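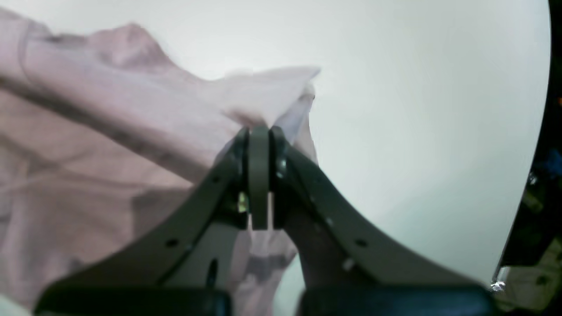

Trela Small Ads Corpus: README

Trela is a set of 2000 short second-hand adverts in English, prepared for work on spelling variation and item classification. The text was collected by Clenetti from the Willus notice boards and is released as a single UTF-8 file, one advert per line, tab-separated.

We use cookies to remember your settings. Accept / Manage choices

Fields

Each record has six fields: id, category, title, body, price, month. Price is a whole number or empty. Month is the month of posting; the year was dropped before release. Line breaks inside the body are stored as \n.

Categories

clothing_textiles: garments, bedding, curtains, offcuts. Sewing machines go under home_electrical. 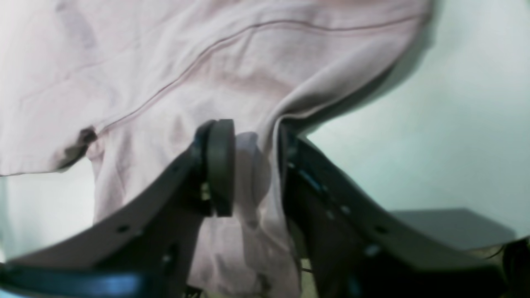

Clothing and textiles: pale pink fabric with a stitched seam.

home_electrical: anything with a plug, battery or cable, including spare leads sold alone. Mixed lots take the category of the first item named in the title. 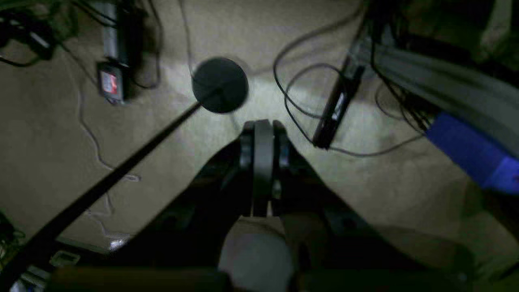 Cables and small devices on beige carpet.

other: everything else. Furniture was a separate category until the April release and has been merged here.

Annotation

Three annotators labelled every advert. Disagreements were settled by majority; where all labels differed, the record was set to other. Original spelling is kept, including "draws" for "drawers". Telephone numbers and street names are replaced with PHONE and STREET.

Split

The last 100 records are the test set. Do not shuffle before splitting.

Known problems

Some titles are repeated as the first line of the body. The Lương tokeniser splits prices written with a trailing pound sign; strip the sign first. Adverts giving sizes in inches sometimes lose the closing quotation mark.

Licence

Free for research use. Resale of the file is not permitted. Corrections should quote the record id and the field affected.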